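Dondholm Returns Center – Automation of the Bottle and Cup Line
Progress report to the Comow Fund, second reporting period (February to July)
Prepared by the project coordinator, Dondholm

1. Where we are

In the first report we described the purchase of the equipment and the changes in the electrical supply. This second report is about the work with the two-armed robot at the practice table, about the people of the sorting hall, and about the money. We also answer the questions that the Fund sent us in April after reading the first report.

In short, the practice phase started three weeks later than in the plan and is now running every working day. The robot is not yet on the line. We expect to move it beside the line in October, and we ask in section 7 for a small change in the budget to make this possible.

As a reminder for readers who did not see the first report: Dondholm receives used drinking cups and bottles from canteens, sports halls and festivals in the region. The material comes in mixed bags. Eleven employees in two shifts open the bags, separate the paper cups from the bottles, stand the cups in stacks, and put aside everything that should not be there. It is monotonous work, done standing, and a large part of it is done with bent back. Sick leave for shoulder and lower back problems was the first reason for our application.

2. Work at the practice table

The practice table is in the former packing room, next to the hall, so the employees can come in without crossing the yard. The control software is the Trummer package which we described in our application, and we have made no changes in the version during this period.

We began with single objects. One bottle or one cup was placed on the table and the robot had to take it and bring it to a marked zone. When this was stable, we went to small groups of objects. Bottles are harder for us than cups. A clear bottle is difficult to find with a camera on a light surface, and a bottle that lies on the side can roll when the finger touches it. We therefore practice with bottles both standing and lying, and with cups on the same table, so that the arm must reach one object without disturbing the others.

By the end of the period the employees had recorded over 3,000 practice runs. A run is counted from the moment the objects are placed until the arms are back in the start position. Runs which were stopped by hand are counted too, and they are marked in the log with the reason.
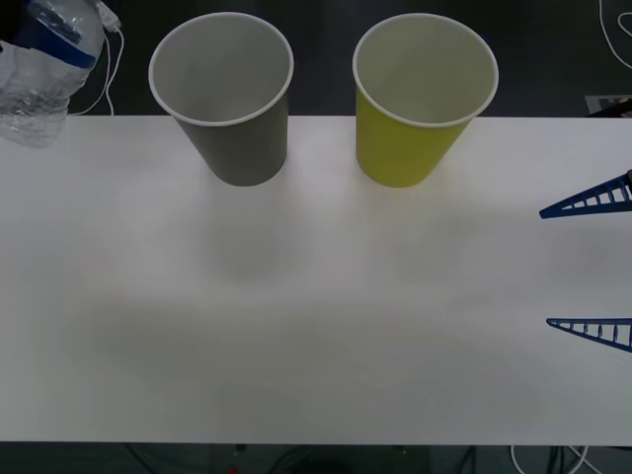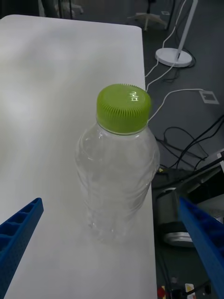
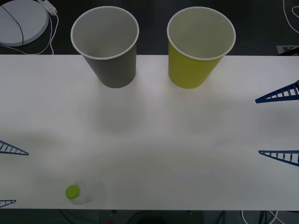
The most common reason for a stop in the log is that the fingers close too early. The second is that the bottle turns in the grip during the lift, so that the neck points in a wrong direction when it arrives. We have changed two things. The closing speed is now lower in the last part of the movement, and the height of the wrist is set separately for lying bottles. After these changes we made a series of 368 runs with lying bottles only. In 290 of them the bottle was taken and put down in the right zone without help from a person.

We want to be careful with this result. All bottles in the series were clean and empty. In the hall a good part of them still have liquid inside, some are crushed, and some have lost the cap. We have not tested crushed bottles in an organized way and we do not give any number for them in this report. This is planned for the first weeks of the next period.

Cups have given us a different problem. A paper cup is light and the fingers can push it over before they hold it. The soft fingers that we use now are better in this respect than the flat ones delivered with the arms, but the used cups from the bags are softer than new ones, and the wet ones lose their shape. The operators have asked to practice with real cups from the bags from September on. We agreed to this, with gloves and a daily cleaning of the table.

3. What has changed for the employees

Four employees from the sorting hall now work part of their shift in the practice room. They were chosen from those who applied, with priority for persons who have a medical recommendation to stand less. Each of them spends two hours per shift with the robot and the rest of the shift in the hall as before. The time is fully paid and it is counted as training.

In these two hours they place the objects, start the run, watch it, stop it if needed and write the log. Two of the four have also learned to guide the arms by hand to show a new movement. This was not in our plan for this period. They asked for it and they learned it faster than we had expected, and we now think that it should be part of the training for everybody.

The experience is mostly positive but there are points we must report. The practice room is quiet and some employees said they miss the company of the hall. Others in the hall felt that the four colleagues got the easier work, and that the bags did not become fewer while they were away. This was true. In March and April we did not replace the missing hours, and the remaining people had to work quicker. Since May we have a temporary employee for the afternoon shift and the complaints became less. We should have done this from the beginning.

There is also the question of the jobs. In the application we promised that no employee will lose the position as a result of the project, and the management has repeated this in writing to all employees in May. Still the question comes back in every meeting. Some of the older colleagues do not speak about it in the meeting but come to the office afterwards. We believe that a clear description of the future tasks will help more than another promise, and we are writing this description together with the employees now. A draft will be attached to the next report.

The tasks that we see at this moment for the people on the line are the opening of the bags, the control of what the robot has put aside, the refilling and emptying of the boxes, and the work with the robot log. The opening of the bags stays completely manual. The bags are tied in many different ways and there can be glass inside.

4. Safety

The risk assessment for the practice room was finished before the first run and was updated once, when the second arm was taken into use. There is a line on the floor which is not crossed while the arms are moving. Every operator has a stop button within reach. During the period we had no injury. We had one case in which an operator reached over the line to pick up a bottle that was rolling from the table. The arms were stopped at once by a colleague. We have spoken about this case with all four operators, and the table will get a low edge before we move it to the hall.

For the place beside the line a new assessment is necessary, because people walk there with trolleys. It will be made in September together with the employee representative for safety.

5. Answers to the questions of the Fund

The Fund asked why we use two arms when the task can be done with one. On the line the material arrives from one side and has to leave on two sides, cups to the left and bottles to the right. One arm would have to turn over the whole table each time. We have also seen that it is useful to have an arm near each end of the table when objects have rolled away from the middle.

The Fund asked if the speed will be enough. At present it is not. A trained employee is clearly faster than the robot, and we think this will remain so for a long time. Our calculation in the application was made with a slow robot that works also in the hours between the shifts, and this calculation is still valid for us.

The Fund asked who owns the recorded runs. They belong to Dondholm. The employees' faces and voices are not recorded and the log uses operator numbers. The employees can see the log at any time.

6. Delays

The three weeks of delay came from the delivery of the mounting for the second arm, which arrived with wrong bolts and had to be sent back. A smaller delay came from the floor of the practice room. It was not level, and the table had to be adjusted again after the first week. Neither of them had a cost for the Fund.

The training materials from our partner Vusine arrived on time, but only in English. Part of our staff does not read English easily – we translated the most important pages ourselves and Vusine has agreed to check the translation.

7. Budget and request

The spending is within the approved frame. Equipment is slightly below the plan and personnel is above it, due to the temporary employee mentioned in section 3. We ask the Fund to approve that the amount left in the equipment line is moved to the personnel line, so that the temporary position can continue until the end of December. The total amount of the grant does not change. The table with all lines is in Annex A and the request form, signed by the management, is in Annex B.

We would be thankful for an answer before the end of August, as the contract of the temporary employee must be prolonged by then.

8. Next period

August: practice with crushed bottles and bottles without cap. Low edge mounted on the table.
September: practice with used cups from the bags. New risk assessment. Training of three more operators.
October: move to the place beside the line, first with material laid out by hand.
November and December: trial with material directly from the bags, one shift only.

The representatives of the Fund are welcome to visit us during the October move. Mornings before ten are best, when both the practice team and the hall are working.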